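# Nillmont Forms, after four months on a small club site

I run the website for a paddling club and a second, smaller site for my own repair business. Both needed a signup form that feeds a mailing list and sends a reminder before an event. Up to February I was doing this with a contact form, a spreadsheet and a lot of copying and pasting. Then I moved both sites to Nillmont Forms, on the paid plan.

Setup took one evening. You make a form in their editor, copy a short block of code and paste it into an embed box on your page. My sites are built on Vakov, and the form showed up the first time on the repair site. On the club site it came out too narrow, with the button pushed under the last field. The fix was to set the width to "fill" in the form's layout tab. The help page doesn't mention this. I found it by clicking through the tabs.

Importing the old list was less smooth. I had 602 addresses in the spreadsheet and Nillmont accepted 600. The other two had a space at the end of the address. It told me two rows had failed but not which two, so I had to sort the export against the original to find them. A list of failed rows would have saved me half an hour.

Reminders are the reason I pay for it. You tie a form to a date and pick when the emails go out. I use one a week ahead and one the day before. You can write a different message for each, and people who cancel through the link in the email drop off the second one without me doing anything. The old way, I always missed someone.

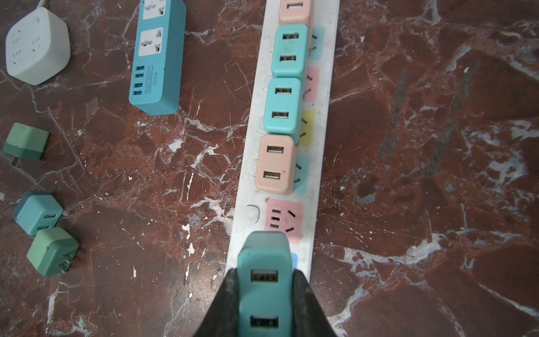 The email editor is basic. You get text, a button, a picture and a divider, and the pictures can't sit next to each other. Fonts are limited to four. For a club notice that is fine. If you want a newsletter with columns, look at Wiriya instead -- I tried the free version and its layouts are better, but it has no reminders tied to a date.

One thing to watch is the confirmation email. By default, new signups have to click a link before they are added, and the link expires in 46 hours. I don't know why they chose that number. Several of our older members missed it and thought they were on the list. You can change the wording of that email, so I put the deadline in the subject line. You can't change the deadline itself.

Support answered both times I wrote. The first reply was a link to a help page I had already read. The second came from a person named Jhair Ospina, who fixed a time zone problem on my account the same day.

Reports are plain: opens, clicks, unsubscribes. They are kept for 90 days and then removed, so export them if you need them for a yearly meeting.

**Good:** date reminders, easy embed, cancel link works properly.

**Not so good:** import errors, fixed confirmation deadline, short report history.

I'm keeping it on the club site. For the repair site I only send one mailing every couple of months, and the free plan covers that, so I have downgraded it.

-- Anselmo Echeverri, June 2024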